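Print this page
E-mail this page

Product Review: Zamer Voice Assistant for Shared Offices

April 27, 2021

Zamer is a voice assistant sold to organizations for use in meeting rooms and at reception desks. It is supplied by Ikham and has been offered to our member offices at a reduced rate since January. This review was prepared by the Office Technology Section to help members decide whether to take up the offer. It covers setup, everyday use, privacy settings, and cost. It does not cover the home version, which uses a different set of commands.

Setup

The package consists of a desk speaker, a power cord, and a card with a pairing code. An administrator creates an account on the Ikham website, enters the code, and assigns the speaker to a room. The instructions are clear up to the point where a calendar must be connected. From there the reader is sent to the online help pages, which at the time of testing still showed menus from the previous release. Our tester, Rui Carrilho, completed the calendar connection only after a call to the support line. The call was answered promptly and the advice given was correct.

Offices that use Polden for room booking should note that the connection works in one direction only. Zamer can read a booking made in Polden, and it can announce the next meeting on request. A booking made by voice stays in Zamer and does not appear in Polden until someone enters it by hand. The product sheet describes this as "calendar support," and members may reasonably expect more from that phrase than is delivered.

Everyday use

Commands must begin with the wake word, followed by a short request. The assistant handled simple requests well: starting a timer, reading out the next booking, dialing a stored number, or ending a call. It did less well with requests that contained two parts. When asked to cancel a meeting and book another, it cancelled the first and gave no reply concerning the second. Speakers with regional accents were understood in most cases, though several were asked to repeat proper names.
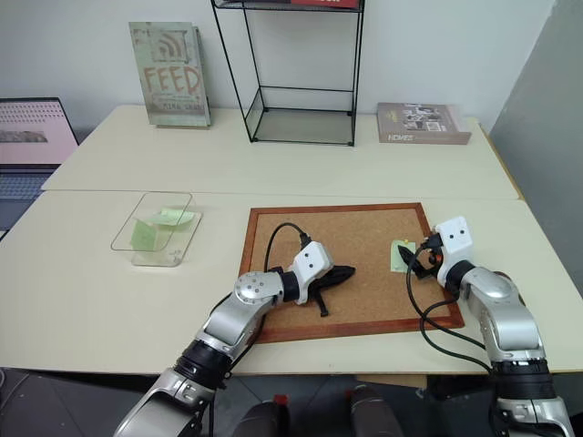 Can the assistant be used without a network connection?

Only timers and volume control work offline. All other requests are sent to the supplier's servers, and the speaker will state that it cannot connect if the network is down.

Response time was acceptable on a wired connection. On office wireless, the pause between request and reply was long enough that some staff repeated themselves, and the second request then interrupted the first. Offices with older wireless equipment should plan for a cable to the speaker.

The written command list deserves a mention. Ikham supplies a printed sheet of 29 commands, and staff who kept it beside the speaker made far better use of the product than those who tried to talk to it freely. The sheet is well laid out. It would be more useful still if it stated which commands require administrator rights, as three of our testers were refused without explanation.

Privacy settings

By default, recordings of requests are kept for up to four months. The administrator may shorten this period or turn storage off, but the setting is found under "Service Quality" and not under "Privacy," where most people would look for it. The microphone button on top of the speaker switches off listening and shows a red light. The button cannot be locked, so any visitor may turn listening back on. Members who discuss personnel or client matters in shared rooms should unplug the speaker during those meetings.

Cost and alternatives

The member rate is charged per room and billed yearly. There is no monthly plan, and an account that is closed early is not refunded. Probert offers a comparable assistant at a somewhat higher price. It accepts two-part requests and writes bookings back to Polden, but its speaker is larger and it lacks a printed command sheet.

Rating: 2 out of 4

Zamer is suitable for small offices that want hands-free calling and a spoken schedule. It is not recommended at this time for offices that depend on Polden for bookings. The Section will look at the product again when two-way booking becomes available. Members who already use Zamer are invited to send their comments to the Section through the usual contact form.

This site uses cookies to remember your settings and to measure page visits. By continuing to use the site, you agree to our use of cookies. Accept | Cookie settings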